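How to Record Your Desk-Tidying Demos for the Munalex Club Project

Posted by Desta Mersha, robotics club, data and complaints

By April the club needs a pile of demonstrations of people tidying real desks. You have been handed one of the hand-held grippers. Congratulations. What follows is how to use it in your dorm room without recording something Sumeya Ejigu has to delete at 11 p.m.

What you need

The gripper, charged
A memory card with nothing else on it, including your vacation
Your own desk, in its natural condition
Some patience

Step 1. Leave the desk alone

First-years always clean up before recording. Please resist. The Trondus arm in the lab has already learned to tidy a desk that was tidy to start with, and it is superb at it. It sits perfectly still. What we are short of is cables, mugs, chargers, half-used bottles and snack cans in the places where people leave them at the end of a long day.

Do put away anything with your name, address or grades on it, and anything you wouldn't want on the projector during the Nakholm regional. Last year's team learned about the projector the hard way.

Step 2. Choose your task before you squeeze anything

One demo is one small job with a beginning and an end. "Move the mug to the back of the desk" is a job. "Sort out my life" is several. Write the job in the log sheet first, in plain words, and then do that job and stop. If you notice a second thing that needs moving, and you will, it gets its own demo.

Step 3. Start from the ready position

Hold the gripper over the front of the desk with the fingers open and pointing away from you. Both tips should be in view, with open desk between them. Stay there for a slow count of 5 before you move. It feels silly, and your roommate will ask what you are doing. The pause gives Sumeya's script a clean place to cut. 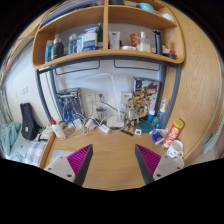 Can I use my other hand to hold something steady?
Keep it in your lap. The arm at the lab has one gripper and no friends, so any demo where a second hand helps out teaches it a trick it can't do.

Step 4. Go slower than you want to

Reach, close, lift, move, lower, open, back away. Try to make each of those a separate motion for your first few demos. Once you can do that without thinking, you can let them blend a little. If you swoop, the picture smears and the demo goes in the bin.

Squeeze until the thing is held and no further. The ribbed pads grip better than you expect, and a paper-thin plastic bottle will show you exactly how much better.

Cables deserve a warning of their own. Pick up one cable near its middle, lift it clear and see what comes with it. If the answer is "everything," put it down gently, mark the demo as failed and keep it anyway. We want some failures. We would just like them labeled.

Step 5. Mix it up

Do the same job several times, but nudge the object to a new spot in between. Turn the mug so the handle faces another way. Record a few demos with the desk lamp on and a few with it off. A set of 50 demos in which the mug never once changes position is, from the robot's point of view, one demo and a lot of reruns.

Step 6. Log it and hand it in

Each demo gets a line: the job, whether it worked, and anything odd. "Phone rang, looked away" is useful. "Vibes off" was submitted last semester and has not helped us.

Bring the card to the lab and copy the files into the folder with your initials on the machine called Mühlbauer. It is slow. It has always been slow. Don't unplug it to see if that helps.

Where we stand

The club has 1,011 usable demos at the moment. Another 126 are waiting to be checked, most of them mine, and I'm told the fault is my swooping. If you want your set looked over before you record a full batch, send Sumeya the first 5 and she will write back with notes. Read the notes sitting down.

Gripper chargers live in the second drawer under the Trondus bench. Return them there.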